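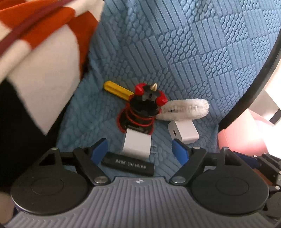
A Pidadura hand-held gripper, fingers open, at a group of small household items that includes two white power adapters. Part of a second gripper is at lower right.

Skilolska opens orders for paired hand-held gripper kit

Skilolska will begin taking orders on Friday for the Pidadura, a hand-held gripper kit for recording manipulation tasks without a robot arm. The kit sells for $1,176 and contains two grippers, a charging dock, six replacement finger pads and a license for the company's recording software. Poulain, which already distributes Skilolska's bench fixtures, will handle sales and repairs in North America from its warehouse in Maltomthorpe. First shipments are scheduled for May.

Each gripper is held in one hand and opened and closed with a trigger. A camera on the tool records the fingers and whatever is in front of them, and the software stores the finger opening alongside the video. The fingers are driven through linkages on both sides of a central body and carry blue pads with a black backing. The pads are treated as wear parts. Skilolska rates a set for 2,000 grasps on hard plastic and gives no rating for abrasive or sharp-edged objects.

Quentin Brunet, product manager at Skilolska, said the main change from the pre-production units is in the pad mount, which now releases with a single screw. Earlier units required the finger to be removed from the linkage. "People were running worn pads for weeks to avoid the job," he said.

The company recommends cluttered sets of household items for a first round of recording. Small chargers are a common choice. The housing gives the pads two flat faces to close on, while exposed prongs limit the angles from which the fingers can approach. Soft items and items in clear wrapping are suggested for a second round, after the operator has settled on a grip speed.

Orla Lynch, who runs a contract recording shop and has had a pre-production kit on loan, said setup took less than a morning. She listed two complaints. The recording software does not warn the operator when one gripper's clock has drifted from the other's, so the mismatch is found at review. The grip is also sized for a large hand, and her operators switch out earlier in a shift than they did with the shop's previous tools.

Brunet said a drift warning is planned for the first software update, which will be free to kit owners. A smaller grip is being tested and has no release date.

Exported recordings can be used with other training software. The file format is documented in the manual, which Poulain will post when orders open. Single grippers will not be sold at launch. Replacement pads will be stocked in Maltomthorpe, and the warranty covers the linkages and housings for one year, excluding pads.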